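Orketti Home Forum > Laundry > Printed jerseys: order of sorting and drum load

vsaavedra
Washing club jerseys at home, front loader. Letters on the last set started lifting at the corners after one season. Current procedure: inside out, 30 °C, short cycle, low spin. Basket goes directly in front of the door, items are turned as they go in. 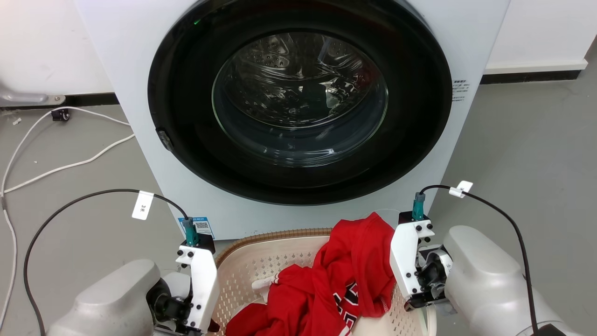

Detergent is Enitz liquid, no softener. Question is whether the spin or the heat does the damage.

clutgate_327
Heat, mostly. Heat-pressed letters use an adhesive layer and it softens. 30 is fine. Do you tumble dry?

vsaavedra
Line dry only.

R. Chevalier
Then I disagree with the above. At 30 and line dried, it is abrasion. Spin at the lowest setting and keep zippers out of the load. Also, turn them inside out before they go in the basket. At the door you will miss one.

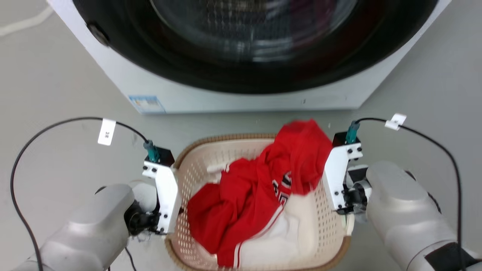
Second point: wash red separately for the first 3 cycles. After that I mix with white at 30 and have had no transfer.

clutgate_327
Three is optimistic. I had a red jersey bleed on cycle five. Color catcher sheet or separate loads, permanently.

R. Chevalier
Depends on the dye. Polyester rarely bleeds at 30. Was yours cotton?

clutgate_327
Blend. Fair point.

vsaavedra
Mine are polyester. Will drop the spin and report back in November.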